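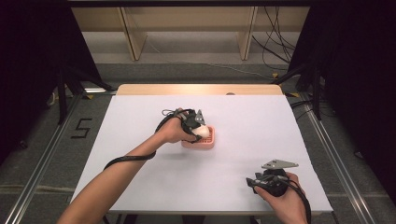

Both hands geared up, one cream-white thing held over the pink basket. I could have stayed at this table until closing.

Kavinda Selvanayagam
March 2020
Last updated: 2 hours ago
Search posts, people, tags Go

Back from the open day at Nelis in Etlow and my head is full, so this is going to be a long thread. Mute me now if you don't care about robots picking things up!

First, the place. It's behind the old Grīnberga furniture works, and I walked past the door twice. Once you're in there are 13 stations spread over one floor and you wander as you like. No tour group, no lanyard, just a stamp on your hand.

I started with the big sorting arm because everybody starts with the big sorting arm. It's fast and loud and the kids loved it. I gave it five minutes and moved on.

The table in the photo is where I got stuck. White sheet, small basket, a person wearing this black hardware on both hands, and that's the whole setup as far as the visitor is concerned. You'd walk right by it if you were looking for something shiny.

They use it to record how people do simple jobs by hand. Pick up, carry over, put down. Then the same job again. The recordings go to the team that trains the arms upstairs.

Parveen Navaratnam was running the table and she is wonderful at explaining things. I asked how many times they do one task before it's any use and she said 200 for a first try. Two hundred! Of putting a thing in a basket!

She also said the boring repeats are where you learn the most about your own hands. Apparently she starts every pickup with a tiny wiggle and never knew it until she saw the playback. Now of course I can't stop watching how I pick up my coffee.

Yes, they let visitors try it. Sign-up sheet by the door, 87 names on it when I added mine, so there was time for a sandwich (cheese and pickle, very good, two dollars).

My turn: the gear is snugger than I expected, and I got self-conscious right away. You know when someone says "walk normally" and you forget how to walk? Same thing, but with grabbing.

I did seven tries. The first four were bad. I kept coming in too low and bumping the rim. Parveen told me to quit staring at my fingers and look at where I wanted the thing to end up, and the last three went in clean — I may have cheered.

Lots of you are asking if it hurts or feels heavy. No to the first. Heavy, a little, mostly on the back of the hand. By the end of my turn I was resting my wrists between tries. She does it in short shifts with breaks.

Someone in the replies wants to know why they don't just program the motion. I asked a version of that too. The short answer I got is that you can, for one object in one spot, and then somebody moves the basket over a few inches and you're back at your desk.

Upstairs you could watch an arm have a go at a task from last August's recordings. It missed, it missed again, it got one. The whole room clapped. I have been to concerts with less tension.

Other stuff worth your time if you go: the cable-testing bench, which bends the same wire all day long, and the Wundby school club's line follower, which kept leaving the line and heading for the snack table.

Things I'd change: more chairs, and bigger print on the signs. I had to crouch to read half of them.

Parveen says they want to run another one but there's no date yet. I'll post it here when I hear. If you're near Etlow and you want a ride, message me, I have room for three and I'm leaving early so I can get my name higher up that sheet.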